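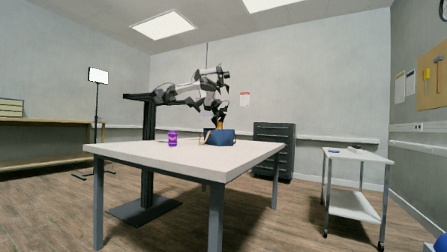 Section 7: Sending in your answers to an information request

If you've reached this section, your company has received a letter from the competition authority's case team and your account on the Clevico filing portal has been switched on. Take a breath and get yourself a cup of coffee. Most of the work is in gathering the papers, and the portal itself is fairly forgiving as long as you go in order. Please read the whole section once before you click anything, and have your lawyer nearby (or at least on the phone) for steps 4 and 5.

Before you start

You'll need the request letter, your case reference, and the name of the person in your company who is allowed to sign. Licensing agreements should be complete, with every schedule and side letter attached. We see a lot of agreements arrive without their price schedules, and the case team will only write back and ask for them.

7.1 Preparing the submission

1. Log in and choose Open Matters. Click the case reference that matches your letter. If you have two matters open at once, check the last three digits twice.

2. Select New Response, then choose the type of request. A request about supply terms or bundled products goes under Form 146. Anything about a planned merger goes under Form 808, even if the letter also asks a question or two about pricing.

3. Upload your documents. Each batch can hold up to 200 files, and you can send as many batches as you like. Wait for the green bar to finish before you begin the next one.

Note: Scanned pages are fine, but please run them through text recognition first. The case team searches by word, and a page that can't be searched is going to come back to you.

4. Mark anything confidential. Click the small padlock beside the file and type a short reason in the box. "Business secret" by itself won't be accepted. Something like "current discount rates offered to Sarkcombe distributors" is just right.

5. For every file with a padlock, upload a public version with the sensitive parts blacked out.

Caution: Drawing a black box over text in a word processor does not remove the text underneath. Use the Redact tool in the portal, or save the page as a flat image. In the Jalier matter a competitor was able to copy and paste a full price list out of the public file, and there was no way to call it back.

6. Click Review. The portal will list any missing public versions in red. Fix those and click Review again.

7. Ask your authorized signer to log in with their own password and press Submit. Please don't share a login, however rushed everyone is feeling.

7.2 After you submit

A receipt arrives by email, usually in around ten minutes. Save it with your own records. Submissions made after 5 p.m. are stamped with the next working day, so leave yourself some room if your deadline is close.

Need more time? Choose Request Extension before the deadline passes. Questions about the forms can go to Ruth Furnival at the Pickering help desk, who is happy to look over a draft reason for confidentiality but can't give legal advice.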